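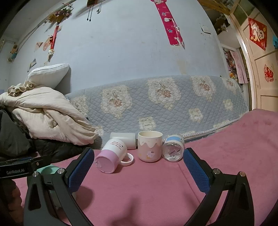 Cup storage for a small bedroom
Project report, Home and Interior Design, spring term
Siebe Aerts, room 123, Delov House

1. Starting point

Cups end up on the bed. There's no desk space left by the evening and the shelf is taken up with small things, so the bed is the only flat thing in the room. Flat is generous. The pink blanket is plush and nothing stands up well on it. Mugs go over, roll toward each other, handles catch in the pile.

The project was to plan a place for the cups I keep in the bedroom, cheap, no drilling (house rules), and to write down how I got there.

2. The cups

All different, which made this harder than I expected.

White mug with the loop handle. Pink band at the bottom, text higher up, a little pale figure printed on the inside. The handle sticks out far so it needs more width than the body suggests.

White cylinder cup. Plain shape, easy.

Cream and pink ceramic one with the dripping icing pattern and the pink cloud-like character on the front. The favorite. Wants to be seen, so front row.

Clear plastic cup, light blue band around the rim. Light. Gets knocked over by anything. I wanted to put it up high at first, bad idea, it comes down every time the door closes.

3. The room

Bed against the wall. Light blue quilted mattress pad with rose medallions and a lace trim, pink blanket over part of it, white pillow, cream comforter that is never folded. Lots of soft surfaces and hardly any hard ones. Outdoor clothes land on the bed too when the hook is full.

Measured the gap next to the bed. Narrow. A normal nightstand would block the drawer underneath so that was out.

4. Ideas I tried

a) Tray on the blanket. Keeps the cups together but the tray tilts as soon as you sit down. Gave up after two evenings.

b) Hooks on a rail. Fine for one mug. No good for cups without a handle.

c) Hanging fabric pockets on the side of the bed. Looked nice in the sketch, matched the blanket. Ceramic in a pocket at knee height – no.

d) Shallow crate turned on its side, standing on the window sill. Hard base, a front lip so nothing slides off, open top so the taller cups fit. This is the one I went with.

5. Building it

Crate came from Plestinico, a second hand place behind the station. Sanded the edges, glued a strip of felt along the bottom so the cups dont clink. Front lip is cut from an old ruler. Glue needed a night to set and I didn't wait the whole night the first time, so the lip came off and I did it again.

Tutor asked about drying. Fair point, felt stays damp if a cup goes in wet. Changed it to a thin cork mat that lifts out for washing.

6. Result

All of them fit, ceramic cup at the front, plastic one in the back corner where it is held in by the others. The wide handle has to point left or the mug blocks its neighbor. Bed is clear most evenings now. Not all of them.

7. What I would change

Deeper lip. Darker paint, the white shows tea rings allready. And I should of measured the sill before buying the crate and not after, it hangs over by 2 cm.

Sketches and the cutting plan are in the appendix, handed in on paper in June.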